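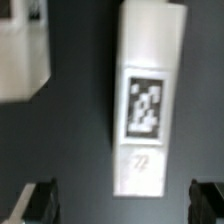
White block with a square black-and-white label, on dark gray.

I moved in September, from the apartment on Kárason Street to a smaller one across Herkstead. It was my first move in 11 years and I had forgotten how to do it. A few people asked me to write up the labeling, so I'm going to do that and leave out most of the rest.

The old apartment had one deep closet and a storage cage in the basement. The new one has neither. That meant I had to know what was in every box before it went on the truck, and I had to be able to find it afterward without opening everything in the living room.

I started with a marker and wrote the room on each box. After one evening I had four boxes that said KITCHEN and two that said MISC. I have moved with boxes that said MISC before. One of them was still taped shut when I packed for this move. It held phone chargers, a bicycle bell and the warranty for a toaster I gave away.

So I bought a roll of 500 blank stickers and gave every box a number. The number went on two sides and never on the top, where the next box covers it. In a notebook I wrote the number and what was in the box, one line each. If the contents didn't fit on one line, I had mixed too many things together and I repacked it. I ended up with 34 boxes, not counting the lamp and the mattress.

I did try an app first. It's called Flilico and it prints a little square code for each box, and you scan the code with your phone to see the list. It works fine. My trouble was that I had to unlock the phone with tape on my fingers, and the movers didn't have the app, so they kept asking me what a box was. They could read a number. I kept the app's printout for the insurance and used the notebook for everything else.

Skotel did the truck. Their estimate was for 3,000 pounds, and I would have guessed half that. Books are the problem. I had put them in large boxes, and the crew asked me, politely, to split them up. That took most of an hour on the sidewalk, and it also broke my numbering, because box 12 turned into three boxes. I called them 12A, 12B and 12C. If I did it over I would leave some blank lines in the notebook.

A few other things I wrote down at the time:

The hardware from the bed frame went into a sandwich bag with its own sticker, and the bag went in my coat pocket. I had the bed up by 9 p.m.

Color coding did nothing for me. I used blue dots for the bedroom and green for the kitchen, and in the stairwell they looked the same.

Fragile stickers get ignored once there are too many. I had them on seventeen boxes at one point, including towels. I peeled off all but the dishes and the picture frames.

The first night box should be number 1. Mine was 29. It had the kettle, sheets, a roll of toilet paper and a screwdriver, and it came off the truck behind the couch.
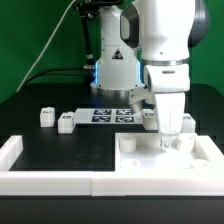 Žydrūnas Liepiņa wrote to me after my last post to say that numbering is too much work for a small apartment, and that the better rule is to pack each shelf into its own box and write the name of the shelf on it. I can see that working if the new place has the same shelves. Mine doesn't. I had a tall bookcase that wouldn't go around the landing, and it went to a neighbor the same afternoon. But I did use the shelf idea for the bathroom cabinet, and it was faster than what I did elsewhere.

Berhanu Gebru sent a shorter note, which was to take a photo of each open box before taping it. I did that for the last few. The photos were useful for the box of cables and for no other box, but the box of cables would have been reason enough.

I've been in the new place a few weeks now. I cross off each line in the notebook when the box is empty and flattened. There are five lines left. Two are winter clothes, which can stay where they are. One is 12B, which is all cookbooks, and I don't have a place for them until I put up a shelf over the counter. The landlord has to say yes to the shelf first, and he hasn't called back.

The rest of the roll of stickers is in the kitchen drawer. I've been putting them on leftovers with the date.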